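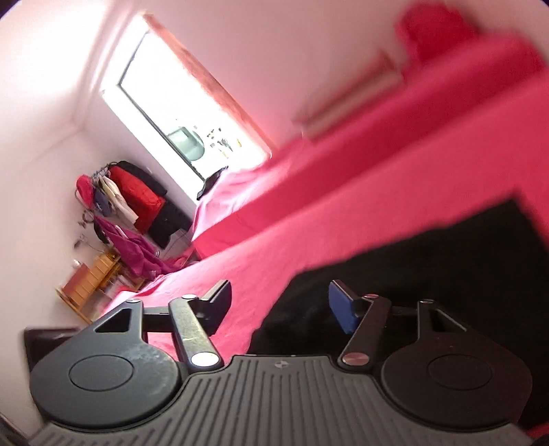

Pince à main au-dessus d'un lit, drap rose et textile noir posé à droite.

Enregistrer le travail de chambre avec la pince à main : guide pour les équipes d'étage

Publié le 3 avril 2018 par Gaspard Besson, méthodes et formation, résidences Conier

Le robot de chambre arrivera chez nous en juillet. Jusque-là, les équipes d'étage des résidences Conier enregistrent leurs propres gestes avec la pince à main. Les enregistrements partent chez Surneck, qui s'en sert pour régler la machine. Ce guide s'adresse aux agents qui prennent la pince pour la première fois et aux gouvernantes qui organisent les tournées.

Ce que le robot fera et ne fera pas

Dans un premier temps, il ramassera le linge posé sur les lits et tirera les draps. Le nettoyage des salles d'eau, les vitres, le contrôle final et tout ce qui touche aux affaires personnelles des résidents restent aux agents. Aucun poste n'est supprimé cette année. Les tournées, en revanche, seront redécoupées, et ce sera discuté étage par étage avec Erzsébet Simon avant la mise en service.

Avant d'entrer

Prévenez le résident et demandez son accord. S'il refuse, notez le numéro de la chambre et faites le travail à la main, comme d'habitude. Un refus ne se discute pas et ne se justifie pas.

Vérifiez la batterie au vestiaire. Ouvrez et refermez la pince quelques fois à vide : les deux mâchoires doivent se rejoindre sans à-coup. Si l'une traîne, ne forcez pas et rapportez l'outil à l'atelier. De la poussière claire sur les boîtiers ne gêne pas l'enregistrement, un chiffon sec suffit en fin de service.

Préparer la chambre

1. Ouvrez les rideaux ou allumez le plafonnier, mais pas les deux à tour de rôle pendant la prise. Une fenêtre en plein jour face à vous éblouit la caméra. Quand la disposition le permet, placez-vous de côté.

2. Laissez les vêtements sur leurs cintres et les meubles à leur place. Les chambres doivent être enregistrées telles qu'elles sont habitées. Un manteau qui descend bas ou un tissu qui pend près du lit, le robot en rencontrera tous les jours.

3. Retirez seulement les papiers, les photos de famille et les médicaments, avec l'accord du résident, et remettez-les au même endroit ensuite.

Enregistrer un geste

4. Tenez la pince au-dessus du lit, mâchoires ouvertes. Lancez l'enregistrement et attendez le signal sonore.

5. Descendez vers le bord du textile. Pincez une épaisseur, deux au maximum. Sur un drap froissé, cherchez un pli qui remonte. Sur une matière plus pelucheuse, comme une couverture ou un plaid, prenez plus large, car les mâchoires glissent sur le poil.

6. Soulevez, déplacez, relâchez. Gardez un rythme un peu plus lent que votre rythme normal. Les déplacements brusques rendent l'image floue et la séquence est rejetée au tri.

7. Arrêtez l'enregistrement avant de reposer l'outil. Si le geste est raté, gardez-le quand même et appuyez sur la touche de marquage. Surneck utilise aussi les ratés.

Recommencez avec un autre coin du lit. Comptez 4 gestes par chambre, pas davantage. Au-delà, on se fatigue et on finit par répéter toujours le même mouvement.

Temps de travail et fatigue

L'enregistrement est du temps de travail. Il est compté à part sur la feuille de tournée, à raison de 6 minutes par chambre, et ne doit pas être rattrapé sur les autres tâches. Si votre tournée déborde, le problème vient de la planification et c'est à la gouvernante de retirer des chambres.

La pince pèse 600 grammes. Cela paraît peu, mais bras tendu au-dessus d'un lit bas, le poignet le sent vite. Changez de main toutes les 2 chambres. Levente Illés, qui a fait les premiers essais à la résidence Lengyel, conseille de poser un genou au sol plutôt que de se pencher. Toute douleur au poignet ou à l'épaule doit être signalée le jour même, et l'agent repasse alors au travail ordinaire sans perte de prime.

À qui appartiennent les images

Les séquences sont enregistrées sous le numéro de l'outil, sans nom d'agent. Elles ne servent ni à mesurer la cadence ni à évaluer qui que ce soit, et l'accord signé avec les représentants du personnel le prévoit noir sur blanc. Un agent peut faire effacer une séquence en donnant la date et le numéro de chambre à l'atelier.

Questions fréquentes

Suis-je obligé de participer ?
Non. La participation se décide avec la gouvernante, et on peut s'arrêter en cours de route.

Que faire si le résident entre pendant la prise ?
Arrêtez, saluez-le, demandez si vous pouvez reprendre.

L'outil ne s'allume plus.
Laissez-le sur sa base jusqu'au lendemain. S'il reste éteint, déposez-le à l'atelier avec une étiquette. Ottó Vass en garde deux de rechange.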